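Hilo – Programa de textiles domésticos de la Fundación Oston. Publicamos a lo largo de esta tarde las conclusiones principales de la segunda campaña sobre conservación y reparación de textiles de uso cotidiano.

Imprimir este hilo | Enviar por correo electrónico

1/ La Fundación Oston ha concluido la revisión de las respuestas recibidas en su consulta a hogares. Participaron 208 hogares de las comarcas de Lirnen y Haugland. Agradecemos a todos ellos el tiempo dedicado a cumplimentar un formulario que, somos conscientes, resultó extenso.

2/ El objeto de la consulta era conocer qué ocurre con los textiles del hogar entre la compra y el desecho: ropa de cama, mantelerías, cortinas, fundas, cojines y alfombras de pequeño formato. Quedaron fuera las prendas de vestir, de las que se ocupa otra línea de trabajo.

3/ La coordinación ha correspondido a Aurora Baptista. El análisis de las respuestas abiertas lo ha realizado Otakar Štěpánek, con la revisión lingüística de Impi Ikonen para las versiones en finés y en sueco.

4/ Primer resultado. En 46 hogares se había reparado al menos un textil doméstico durante el año anterior. La reparación más citada es el cosido de una costura abierta, seguida de la sustitución de una cremallera.

5/ La mayoría de quienes reparan lo hacen en casa. El recurso a un taller profesional es minoritario y se concentra en cortinas y tapicería. Varias personas indicaron que desconocían la existencia de un taller en su municipio, incluso en localidades donde hay uno abierto desde hace décadas.

6/ Segundo resultado. Los cojines constituyen la categoría con menor vida útil declarada. Se sustituyen con frecuencia por razones estéticas o por deformación del relleno, mientras que la funda se conserva en buen estado. Conviene recordar que relleno y funda pueden renovarse por separado.

7/ Recomendación asociada: antes de desechar un cojín cuyo relleno haya perdido volumen, procede abrir la costura inferior, extraer el relleno, ahuecarlo a mano y airearlo durante una jornada. Si se ha apelmazado de forma irreversible, puede reemplazarse únicamente el interior.
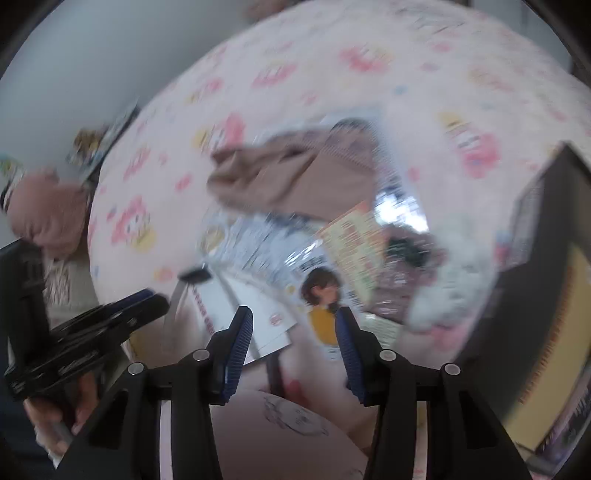
Cojín redondo de color rosa pálido con un dibujo de trazo fino.

8/ En los cojines estampados o dibujados se aconseja lavar la funda del revés, con agua fría y sin suavizante. El secado debe hacerse a la sombra. El planchado directo sobre el dibujo queda desaconsejado; en caso necesario, interpóngase un paño de algodón.

9/ Tercer resultado. La etiqueta de composición se retira en muchos hogares durante las primeras semanas de uso. Sin ella, el personal de los puntos de recogida no puede clasificar la pieza con seguridad y esta termina con frecuencia en la fracción de rechazo.

10/ Solicitamos, por tanto, que la etiqueta se conserve. Quien la encuentre molesta puede descoserla y guardarla en un sobre, con una anotación que identifique la pieza. El servicio de recogida de Lirnen acepta ya etiquetas sueltas entregadas junto con el textil.

11/ Cuarto resultado. El almacenamiento es la causa de deterioro menos reconocida. Las bolsas de plástico cerradas retienen humedad; el cartón sin tratar puede amarillear el lino y el algodón blanco. Se recomienda tela de algodón lavada sin blanqueante, y un repaso de los armarios en enero y al final del verano.

12/ Sobre las polillas hemos recibido numerosas preguntas. La lavanda y el cedro perfuman el armario, pero su efecto es limitado y no sustituye a la limpieza. Para las piezas de lana, el tratamiento que aplicamos en nuestros depósitos es la congelación en bolsa hermética durante 14 días, con aclimatación lenta antes de abrir la bolsa.

13/ Romain Coste, responsable de los talleres abiertos, ha preparado 13 fichas de reparación a partir de las dudas recogidas en la consulta. Comprenden, entre otras materias, el zurcido de sábanas, el refuerzo de esquinas en manteles y la reposición de botones en fundas nórdicas.

14/ Las fichas podrán consultarse en las bibliotecas municipales de ambas comarcas. La versión impresa es gratuita para centros escolares y residencias de mayores, previa solicitud por escrito a la secretaría de la Fundación.

15/ Una precisión metodológica. La participación fue voluntaria, por lo que los resultados no deben extrapolarse al conjunto de la población. Es probable que hayan respondido en mayor medida los hogares ya interesados en la materia – así lo advierte el propio informe en su introducción.

16/ Joonas Mäkelä presentará el informe completo en la sede de Haugland, a las 18:30. La entrada es libre hasta completar el aforo. Habrá interpretación en lengua de signos y se habilitará un turno de preguntas al término de la exposición.

17/ La siguiente fase del programa, denominada Drultine, estará dedicada a las alfombras y los tejidos de pelo. Las entidades locales que deseen colaborar en la difusión del cuestionario pueden dirigirse a la coordinación por los cauces habituales.

18/ Corrección a la publicación 8: la indicación de agua fría se refiere a fundas de algodón y de fibras sintéticas. Las fundas de lana o de seda requieren un lavado específico, que se detalla en la ficha correspondiente. Agradecemos el aviso a quienes nos han escrito.

Imprimir | Enviar por correo electrónico

Publicaciones recientes
Horario de invierno de los talleres abiertos de Lirnen
Cómo identificar el lino, el algodón y sus mezclas
Donación de mantelerías bordadas: condiciones de admisión
Convocatoria de prácticas en el depósito textil de Haugland
Cortinas: medición, dobladillo y lavado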